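Slow Hydration and the Oat Loaf

Yasaman Najafi bakes one loaf a day in a rented kitchen in Nondbridge, and for most of last winter it was the same loaf: wheat flour, rolled oats, water, salt and yeast. She changed one thing at a time and wrote the result in a notebook. The question was why oat bread so often comes out damp in the middle even when the crust is dark.

Her answer is that the oats are added too dry. A rolled oat takes up water slowly. Stirred straight into dough, it keeps drinking through the first rise, and the dough that felt right at mixing feels stiff an hour later. The usual response is to add water. The oats then give some of it back in the oven, and the center stays gummy.

Najafi soaks the oats before anything else is weighed. She pours boiling water over them, covers the bowl and leaves it for 30 minutes. The oats go into the dough warm, never hot, and the soaking water is counted in the total.
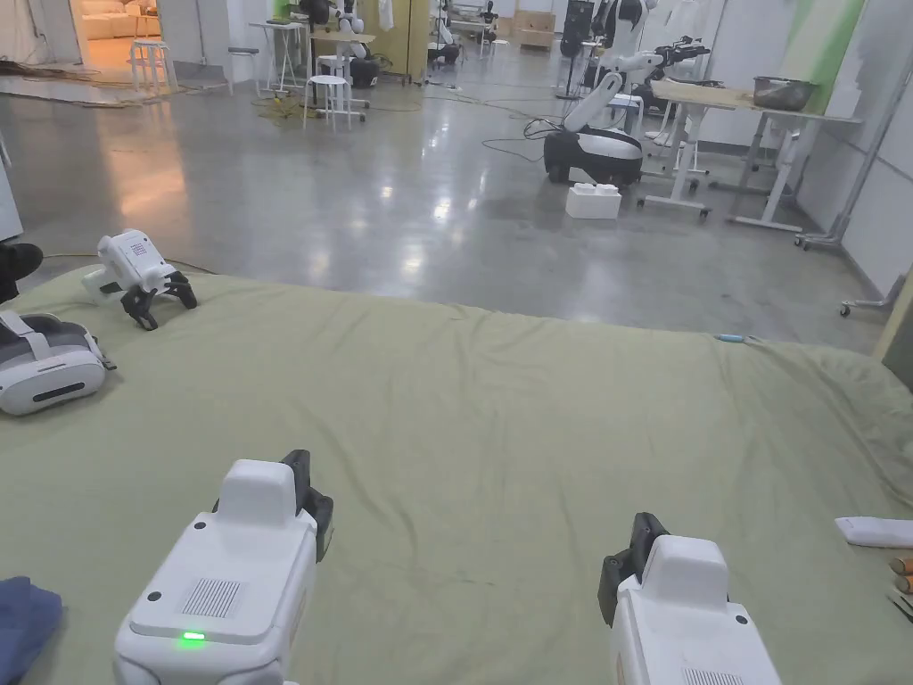
Pale green sheet, with three white hand-held grippers resting on it.

The second change was salt. In the early loaves it went in with the flour. It now goes in after the first mix, when the dough has rested for 8 minutes and stretches without tearing. Najafi found the late-salted dough easier to fold and saw little difference in flavor.

Tiruwork Tsegaye, who runs the ovens at Jafarzadeh, a small bakery in Tramlow, tried the method in March with a larger batch. She kept the soak and dropped the late salt. "With a machine mixer I can't tell the two doughs apart," she says. "By hand, maybe." Her loaves bake for 46 minutes in tins with the lids off. The free-form version spread too far on the stone and was abandoned. 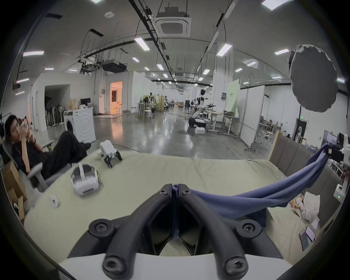 Blue fabric and two dark phones on a cloth-covered table.

Cooling matters more than either baker expected. Oat starch sets late, and a loaf cut while warm will drag on the knife even if it is fully baked. Tsegaye leaves hers on a rack for 2 hours. Najafi bakes in the evening and cuts the next morning.

Flour is the remaining variable. The stoneground wheat from the mill at Nundcombe absorbs more water than the white flour Najafi started with, and her notes give a separate water weight for it. She has begun the same tests with barley flakes. The first two loaves were dense, and the third split along one side.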